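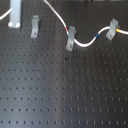
Berwyn Penry wrote to us after his first winter of evening classes that he had spent years being told to relax and that ours was the first room where anyone showed him how to start. He said he came for his stiff shoulders and stayed for the breathing, and that he now does the "long out-breath" in the car before he goes in to work. We read his note out loud at the Monday-morning-feeling session (it isn't on any particular morning, the name just stuck!) and a few people teared up.

So, hello! We are Jarniren, a small school of breathwork and slow movement, and we're so glad you found us.

How we began

Jarniren started in a rented upstairs room on Yorath Street with a borrowed heater and 23 people who had answered a card in the grocery store window. We had planned for eight. People lay down wherever they fit, heads under the coat rack, and we taught the whole first class in a half whisper. It was wonderful. By January we had moved to the old Boltwood building, where we still are, and where there is enough floor for everyone to stretch both arms out.

What we do

Our regular classes run 75 minutes. The first part is always gentle floor work, then some standing and swaying, then breathing, then a long rest with blankets. You can keep your socks on. You can keep your eyes open. If you fall asleep we let you sleep, and someone will touch your foot when it's time to go home.

We also teach Wetico, our own ten-week course for people who want to build a daily practice. You get a workbook, a weekly circle and a practice partner from the group, and you'd be amazed how many of those partners are still calling each other long after the course is over. So far 417 people have finished it, ages nineteen to eighty-four, and we remember an awful lot of your names!

Who comes

Nurses, bus drivers, new parents, retired parents, a whole bowling team one spring. Plenty of our students have never set foot in a yoga class and feel a bit silly at first. We felt silly too. Please don't buy special clothes.

If you are pregnant, have a heart or lung condition, or are going through a hard stretch with your mental health, talk to your doctor first and then talk to us. We have softer versions of nearly everything, and there are one or two practices we'll ask you to skip.

Our teachers

Every teacher here has been a student here, for two years at least, and has assisted in roughly 100 classes before leading one. We meet every other week to practice on each other and to argue (kindly) about music.

Come see us

The next open house is 24th May, with short tasters all afternoon and soup after. Use the side door, the front one sticks. Bring a friend, or come alone and sit by the radiator with the rest of us.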